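Ticket 2674: invoices from Dornus print with the last column missing
Status: open, waiting on me

Okay, picking this one up again after lunch. Quick recap for whoever reads along: the Plostex in the back office prints everything fine except the invoices that come out of Dornus. On those, the "total" column drops off the right side (which is the one column our customers care about!). It started in February, right after the 2 updates went in on the same morning.

What I've tried so far: reinstalled the driver, swapped the cable, printed from my own laptop. Same result every time. Then I saved the invoice as a PDF and printed that, and the column came back, so I'm pretty sure the printer itself is off the hook.

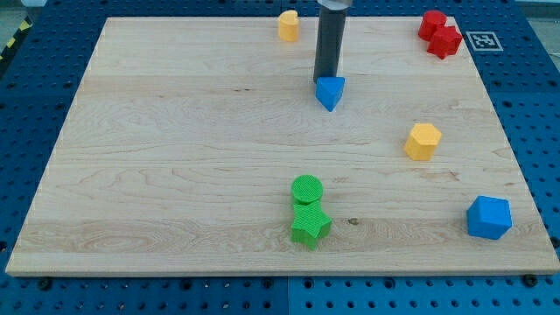 Is the paper size set in Dornus or in the Plostex driver?

Both places have a setting, and Dornus wins whenever the two disagree.

So I went digging in the Dornus print profile, and there it was: the right margin was set to 36 and the page size had flipped to A4. We use Letter. I changed it back, ran one invoice for the Udalano account, and got all the columns. Yay! I still want to run the month-end batch of 500 before I close this, so please leave the ticket open until then.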